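Workshop Tips: Building a Pair of Hand-Held Grippers at Home

I love this build. A pair of hand-held grippers, one for each hand, that you squeeze and point while a camera on your head records what they do – and later the same fingers can go on an arm. Ours came together in Dorothy Hartley's spare room and on the shared bench at Pistbridge, and these are the notes I wish I'd had in April.

Printing the fingers

Print both sets in one go from the same spool. We changed spools between left and right on the first pair and the two closed differently, enough to feel it in your palms. Lay the fingers on their sides so the layers run along the curve. Ours broke straight across when we printed them standing up, three in one evening!

Sand the inside faces with 240 paper, then wipe them down. Leave the outsides alone.

If you want them to grab thin stuff (socks, dish towels, the corner of a bag), glue a strip of bicycle inner tube inside each tip. Contact cement holds. Hot glue peels off in a week or so.

Marker cubes

The cube under the fingers is how the software knows where your hand is, so it has to be flat and it has to be firm. Print the codes on matte paper or matte sticker sheet. Gloss catches the window and the tracking drops out just when you've got a good run going.

Check the size with a ruler after printing. Every printer dialog I've met wants to "fit to page" and shrinks the whole sheet a little. Turn that off, measure one square, and write the real number on the back of the spare sheet.

Give every face its own code. Brahim Belkadi put the same one on two faces and spent a Sunday hunting for a bug in perfectly good software.

First try from a chair

Sit down for the first session. Your elbows have somewhere to go, your arms tire more slowly, and you find out fast whether the cubes stay in view. Hold both grippers out in front with the fingers pointing away from you, open and close them a few times, then play it back before you do anything fancy. Keep the cable hanging free under the cube, with enough slack that turning your wrist doesn't tug on it.

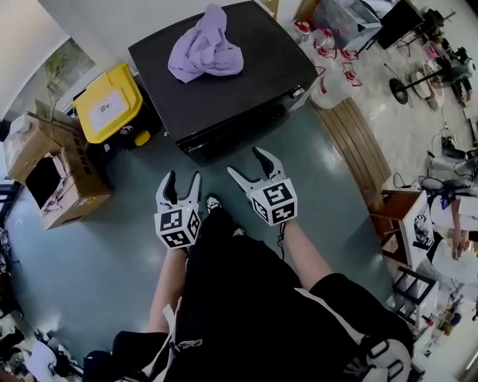 Cables and screws

Tape beats zip ties while you're still changing things. Once you've settled, one small tie near the handle is plenty.

The finger pivots loosen with use. A drop of the blue threadlocker on each screw fixed ours, and it still comes apart with a hand driver. Don't overtighten, or the fingers get sluggish and you'll blame the spring.

Keep 4 spare pivot screws in a jar with the right driver. Magdy Cherkaoui taped his driver to the jar and I've copied him.

Saving your recordings

Name the folders the same day. We have 224 short clips from the first month and nearly half are called "test" or "test new". Date, task, left or right hand problem if there was one – that's enough.

Next on the bench is a softer spring for smaller hands. Tsehay Abdella is trying one out of a clothespin, and so far I like it better than the one I bought.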